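Home | Products | Rental | Support | Stories | Contact

Cevus Replay Desk for Live Esports

If you have ever sat in a production truck or a back room at a tournament while four people shouted different timestamps at one poor replay operator, you'll know why we built Cevus. It's a replay and highlights desk made for competitive gaming, and it comes from Stedudora, where most of us spent years running shows before we ever thought about making equipment for them.

Cevus takes in up to 20 player and observer feeds at once and keeps them all in step, so when your caster asks for the same fight from the other side, you can have it ready before the sentence is finished (we've timed this in our own studio, and yes, we were a bit proud). Clips are marked with one key. You can add a name, a player tag and a note, or you can leave all that for later when the match has calmed down.

What it's like to use

The desk itself has a jog wheel, a fader and 9 large keys you can assign however you please. Kulap Klinhom, our lead designer, went through an awful lot of jog wheels before settling on this one, and it has a nice bit of weight to it, so you can stop on the exact moment you want without overshooting. The keys light up in any color you choose. Many of our customers give each team its own color, and it's surprising how much calmer that makes a long final!

Storage is built in and holds 1,536 clips before anything needs to be moved off. For most weekend events that's plenty, and the desk will copy clips to a network drive in the background while you carry on working.
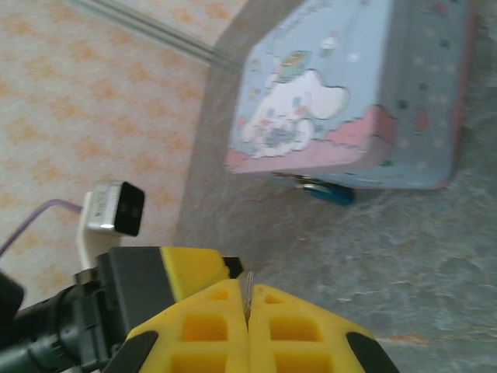 Working with your other gear

Cevus sits happily next to the switcher and graphics system you already have. It sends out two program channels and one preview, and it can follow tally from most common switchers. If you use our Gronby scoreboard software, round starts and map changes show up on the timeline as markers, and you can jump straight between them.

"We used it for the whole Kaewmanee Cup, with 2,000 people in the hall, and I only opened the manual once," says Waraporn Boonyarit, who directed the show.

In the box

Replay desk, rack unit, power cables, a spare set of key caps, a printed quick guide and a dust cover. Rack ears are included. A hard case is sold separately, and we do recommend one if you tour.

Rental and training

Not ready to buy? You can rent Cevus by the week, and every rental comes with a video call beforehand so your operator can get comfortable. Orders placed now ship in April. Write to us with your feed count and your venue and we'll gladly talk it through, even if you're still at the scribbling-on-paper stage.

Related products
Gronby Scoreboard Software
Cevus Hard Case
Cevus Spare Key Caps
Observer Intercom Kit

Get news about updates and demo days in our newsletter. Enter your email to sign up.

This site uses cookies to remember your cart and language. Accept | Settings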